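Stilthorpe Paper Room
26 August 2025

1/8 So many of you asked how the room is coming along that I thought I'd sit down with a cup of tea and tell you properly. We got the keys in March, and I have been promising an update ever since, so thank you for being so patient with me!

2/8 I fell for the place the minute I walked in. It's all reddish-brown brick and white ribbed wall, with pipes running along in a bundle, and I know some people would box those pipes in, but I've grown fond of them. They stay.

3/8 The big job lately has been paper. I had 234 sheets of the good white from Zoëga sitting in a stack and no real home for it, and white paper in a white room is a silly thing to keep track of (ask me how I know). One sheet at a time, we're getting there. The little red thing up on the white cabinet is a nice small spot of color.
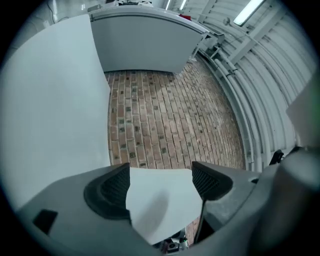
4/8 A tip if you're sorting paper too: pick it up by the middle of a side and let it bend. I grabbed corners for years and creased so many nice sheets that way. My offcuts go in a separate pile for the kids' table at the Mornalach fair.

5/8 Lighting! I went back and forth for weeks over whether to swap the strip lights for something softer. Then I priced it up, gulped, and left them alone. They run down the length of the room and I can see a pencil line at any hour, so I'm calling that settled. There's a black cap in here too, as you'll notice.
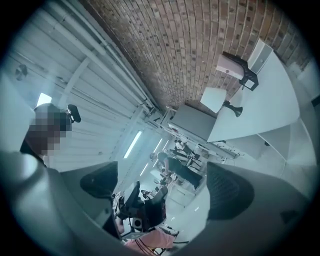 6/8 Big white surfaces show every smudge, so I wipe mine with a barely damp cloth and then a dry one. I do it before the paper comes out, every single time, even when I'm itching to get started.

7/8 Still on my list: labels for the shelves, a proper hook for my apron, and 125 envelopes from Wernex that I keep moving from one spot to another.

8/8 If you have a favorite way of storing large sheets flat, please tell me, I'd love to hear it. Drawers? Folders? Under the bed? I'll read every reply tonight once supper is done.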